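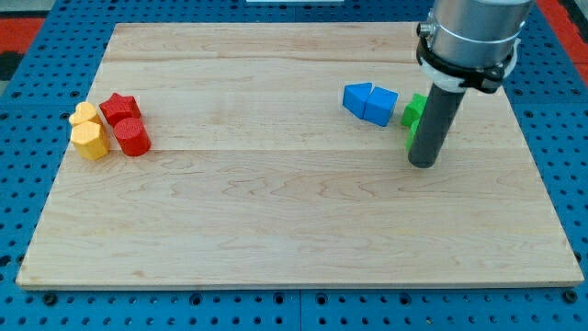

Joelle Sleiman

Thread on exit interviews, which I have run for nine years and would like a word with.

We ask people why they're leaving on their last afternoon, when they have a cake to eat and a reference to protect. Then we write down "new opportunity" and call it data.

At Plenden I read 77 of these forms in one go. "New opportunity" won by a mile. Second place was the commute. The commute had not moved.

What got me better answers was a phone call in June to people who'd left over the winter. By then they had opinions. One had a list.

Most of it came down to the shift schedule and one manager. I'd had the shift schedule on my desk the whole time. I'd also had lunch with the manager.

Someone will now reply that software does this. Grokent does send a survey. It has 600 possible reasons for leaving in a dropdown and people pick the top one.

If you only change one thing, move the talk to a month after they go. And let somebody outside their old team make the call.

Stay interviews are a separate thread. I have to go to a cake.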